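Drolero pledge keypad system, second edition
Reading time: 4 minutes

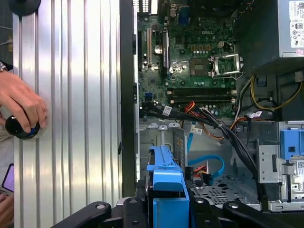
The Drolero is a handheld keypad system for taking pledges and votes at seated fundraising dinners, annual meetings and award evenings. Each guest or table is given a keypad. Amounts are keyed in during the appeal and sent by radio to a base station, which passes them to the host software for totalling and display. The system does not use the venue's wireless network and does not need guests to install anything on a phone.

Hire and sale stock is held by Tavares. Ikeo display panels can be added to either.

Keypad
The keypad has twelve keys, a two-line display and a confirm key on the right-hand side. A pledge is not sent until the confirm key has been held for one second. The display then shows the amount and a tick. If there is no acknowledgement from the base station, the keypad tries again every few seconds and shows a dash until it succeeds.

Amounts are in whole pounds. The upper limit for a single pledge is set in the host software, and anything over it is held for an operator to approve. Keypads can be locked between items, so that pledges made during the meal or a speech are refused.

The backlight is dimmer than on the first edition. It can be turned off completely for rooms where the lights are lowered for a film or a speaker.

Base station
One base station handles up to 1562 keypads. A second unit can be connected as a standby and takes over if the first loses power. It does not increase the number of keypads. The base station should be placed above head height with a clear view of the floor, away from stage lighting dimmers. In rooms with a balcony or a pillared side aisle, use the remote aerial (part 3416) on the supplied cable.

The connection to the host computer is by network cable. A USB lead is supplied for set-up only and should not be used during an event.

Host software
The Rimodness host software runs on a desktop or laptop computer with a wired network port. It imports a seating plan as a plain CSV file with table number, seat and guest reference. Guest names are optional. If they are left out, the export can be matched to the donor database afterwards by reference.

Three display layouts are included: running total, total against target, and table totals. The running total can be rounded down to the nearest hundred and updated on a delay, so that a single large pledge cannot be picked out by people watching the screen. Anonymous pledges are added to the total but left out of the table layout.

At the end of the event the software writes a pledge file and a log. The pledge file is a record of what was keyed. It is not a payment, and Gift Aid declarations must be collected separately.

Charging and cases
Keypads are charged in their cases. A full charge takes 8 hours and lasts for one event with the backlight on. Cases can be stacked four high while charging, with the lids removed.

Ordering
Keypads are supplied in full cases only. For hire, return the cases on the next working day. Missing keypads are charged at the sale price. The charging lead is the same for all cases, and a spare can be ordered as part 1568.

First edition keypads can be used with the current base station after an update, but do not support the lock function. The two editions should not be mixed at the same event.

Page last revised January 29, 2023.

Comments (3)

Guest
Can the table layout be sorted by table number instead of amount? Our board does not want a league table on the screen.

Tavares Support
Yes. Display, Table totals, Order by, Number. The setting is kept with the event file, so it needs to be set again if you start from a blank one.

hall_bookings
Used these in July for a dinner with an auction straight after. Lock the keypads before the auctioneer starts. We had two pledges come in during lot one and had to ring the guests next morning to find out what they meant.

Related items
Ikeo display panel, floor stand
Drolero remote aerial and cable
Drolero keypad lanyards, plain
Rimodness seating plan template
Preparing a pledge appeal: running order
Returning hired equipment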